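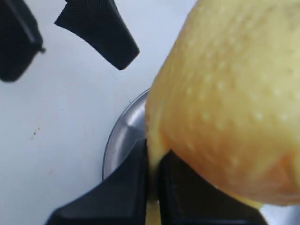 Slide 1. Yellow fruit, close up, with the dots showing on the skin.

Leave this one up while people find their seats. No need to talk over it yet. If the coffee is still going round, wait for the coffee.

Good evening, everybody, and thank you for coming out on a Monday, and in February too, when any sensible person is at home in slippers. My name is Toivo Salminen and I have kept a small orchard at Dondcombe for longer than my knees would like. I was asked to talk about storing fruit through the winter, and I promise we will get to that, but I want to start with skin.

(Point to the upper part of the fruit.)

Look at all those little pale dots. Most people have eaten apples their whole lives and never given them a thought, and I was the same until my aunt sat me down with a bowl of them one November and made me look. They are called lenticels. Say it with me if you like, it's a nice word! They are tiny openings, and the fruit breathes through them. It goes on breathing after it has been picked, and that is the one thing I would like you to take home tonight, along with any leftover cake.

(Pause. Somebody usually asks whether the dots mean the apple is sick. They don't. Plenty of perfectly healthy apples have them, and they show up more on some kinds than on others.)

Now the color. We have a warm, pale yellow over most of it, and then down toward the lower right it gets more golden, with a bit of orange coming in. I am very fond of that sort of change. On a yellow apple the background color is a good thing to watch as the season goes on, because green gives way to yellow as the fruit ripens. But please don't go by color alone. Lift the apple in your palm and give it a gentle turn, and if it comes away easily with its stem on, it is probably ready. If you have to wrestle it, leave it alone and go and pick a different one.

(Tell the Lellura story here if the room is friendly. Short version: first year I had the place, I picked the whole lower row at Lellura far too early because I was going away to a wedding, and we ate sour applesauce until spring. My wife still brings it up.)

On to storing. Pass the sample box around at this point, and ask people to hold the apples by the sides and set them down softly.

Your keepers want to be cool, a little humid, and in the dark. A cellar is lovely, and an unheated porch will do if it doesn't freeze. Because the fruit is breathing it is also losing water, and a dry room will give you wrinkled apples before you know it. I put mine in shallow crates, one layer deep, with newspaper between the ones I hope to keep the longest. Last season we put away 1,638 apples, and yes, I wrote them all down in the notebook, and yes, my family thinks I am peculiar. Of those, 50 had to come out before Christmas with soft spots. I was very pleased with that.

Keep them away from the potatoes. Apples give off ethylene as they ripen, and it can set your potatoes sprouting. It will hurry along the other apples too, so go through the crates every week and take out anything bruised or soft. Those are your pie apples, and there is no shame in being a pie apple.

A word about washing. Don't, until you are ready to eat them. A smooth skin with a bit of gloss to it often has its own natural wax, and that wax helps hold the water in. Wipe off the mud with a dry cloth and leave it at that.

(If time is short, skip the next part and go straight to questions.)

People ask me what crates to buy. I use the old slatted ones from Turunen, mostly out of habit, and my neighbor over at Edier uses cardboard trays from the grocery store and does just as well. Anything that lets air through is fine.

Questions. Leave the fruit slide up again for these, somebody always wants another look at the dots. Tasting table is at the back, knives are in the blue tin, and please take a handout for the folks who couldn't come.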